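Recording household tasks for the Fluvato project: a guide for new club members

The Starnton robotics club is building a set of first-person recordings of ordinary household jobs for Fluvato, our two-armed student robot. Each recording is one person doing one job, start to finish, with the camera worn on the head. This page covers the curtain task, the one most new members begin with. Read it through before you sign out a kit.

What you need

One head strap and camera from the club cupboard
A charged battery and an empty memory card
A room with a full-length curtain that slides by hand
A task sheet

Blinds, and curtains worked by a cord, are on a separate sheet. Don't mix them in with these.

Setting up

Put the strap on and tighten it until it stays still when you nod. Tilt the camera down further than feels natural. Most beginners aim it at eye level and record a nice view of the wall with no hands in it. Hold both arms out at chest height and check the preview on your phone — you want to see both hands and a good part of each forearm.

Push your sleeves up to the elbow. Take off bracelets and watches.

Switch off automatic exposure lock. A grey curtain in a dim room and a bright sky behind it are a long way apart, and the camera has to adjust as the window is uncovered.

Doing the task

1. Stand at arm's length from the curtain, facing the edge that will move.
2. Start recording and keep your hands at your sides for 3 seconds.
3. Reach out with both hands, one higher than the other, and take hold of the edge.
4. Draw the curtain aside at the speed you would use at home.
5. Let go, drop your hands and wait before stopping the recording.

Keep your eyes on your hands during steps 3 and 4. It's easy to start looking out the window, especially if something is going on outside, and when your head turns the camera goes with it. 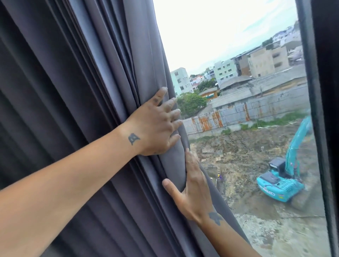

Curtain task, both hands on the edge of the fabric.

Do 6 takes, then swap with your partner. Change where you grip the fabric from one take to the next. If the curtain snags, keep going and free it the way you normally would. Those takes are useful too, and Hanane Bensaid would like more of them for the grasping work.

Labelling

Copy the card to the club laptop the same afternoon. Name the folder with the task, your initials and the room. In the label sheet, mark three moments for each take: first contact, start of the pull, and release. First contact is when any finger touches the fabric, even if the grip comes later.

We have 1179 takes labelled across all tasks, and the ones that cause trouble are nearly always missing a release time. If your hands leave the picture before you let go, write "not visible" and leave the time blank. Don't guess.

When your sheet is finished, send it to Rosalinda Estrella for checking. She'll send it back with any takes that need to be done over. Kits go back in the cupboard with the battery on the charger.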